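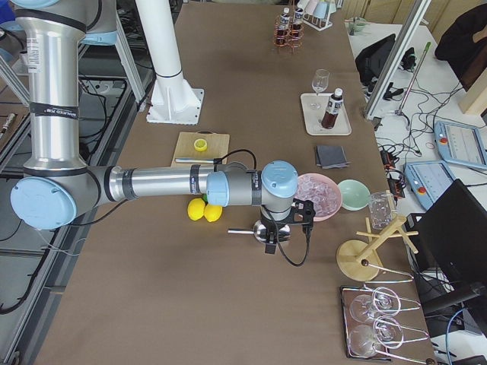

Robot arm over a metal bar tool on a paper-covered table.

Skoltard Forums > Phones and Tablets > Security

Thread: Fake delivery text, tapped the link, what now?

ohaverford
Posted 12 Jul 2019
My mother got a text saying a package was being held and she had to pay a small fee to release it. She tapped the link and it asked her to install a "tracking app" from outside the app store. She says she tapped Install and then got nervous and turned the phone off. Android phone, three years old, no updates since April. She does her banking on it.

Is a factory reset enough, or does she need a new phone? She doesn't remember if she typed in a card number. I'm 2 hours away and doing this over her landline.
Otis Haverford

brackenmoor
Call the bank first. Before you do anything to the phone. Have them freeze the card and put a watch on the account. If it was a real banking trojan, it will have tried to get accessibility permission and SMS access, and then it can read the codes the bank sends.

tinlid_44
Leave the phone off until you can get there. When you turn it on, put it in airplane mode, go to Settings, then Apps, and look for anything she doesn't recognize. The last one I cleaned up was calling itself "Flash Update" and had no icon on the home screen. Check Device Administrators too. Some of them won't uninstall until you untick them there.

pgw_repair
Don't bother hunting for it. Reset the phone. I do this for a living and people spend an hour deleting one app and miss the second one it downloaded. Photos off by cable, write down the contacts you care about, factory reset, done.

tinlid_44
A reset is overkill if she never finished the install. Android asks you to allow unknown sources first, and that's off by default. There's a fair chance nothing was installed at all. Look before you wipe somebody's phone.

pgw_repair
"A fair chance" isn't good enough with banking on it. And she doesn't remember what she typed, so you can't count on her remembering what she allowed. 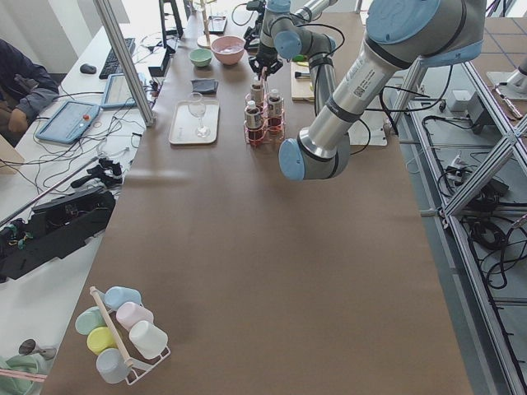 Re: Which scanner should I run?

ohaverford
Thanks. Bank is done, card is frozen, and there were no charges. They are mailing a new one. Somebody at work told me to run the Flirnberg scanner. Is that any good? There's a free version and one for $23 a year.

brackenmoor
I've used the free one. It finds the common stuff. The paid version adds a call blocker and a VPN, and I didn't see the point of either. Google's own Play Protect is already on the phone, so run that as well.

marisol_d
Flirnberg slowed my old phone down so much I took it off. It also sends a notification every day telling you you're safe. My dad thought those were viruses.

tinlid_44
Free one is fine for a single scan. Uninstall it after.

pgw_repair
If you're resetting, you don't need a scanner. Just be careful with the backup. If you restore everything automatically, check the app list before you let it put them all back.

marisol_d
Also change her email password, from a different device. People forget that one. If they have the email they can reset everything else. And ask whether the texts went out from her number. When this happened to my aunt, her phone had texted the same link to everyone in her contacts and we only knew because the neighbor called.

ohaverford
Good point about the contacts. I'll ask my sister if she got anything.

ohaverford
Update. Drove down Saturday. Unknown sources was turned ON for the browser, and the file was in Downloads, but there was no strange app in the list and nothing under Device Administrators. My sister got no text. I reset it anyway. Took the photos off first, put back 9 apps by hand. Email and bank passwords changed on my laptop.

tinlid_44
So it never installed. Told you.

pgw_repair
Or it was hiding. Either way it's clean now, and she needs a phone that still gets updates.

ohaverford
She doesn't want a new one. I'll work on it. I did turn unknown sources back off and forwarded the text to 7726 for the carrier.

brackenmoor
Glad the money is OK. Keep an eye on the statements for the next few months.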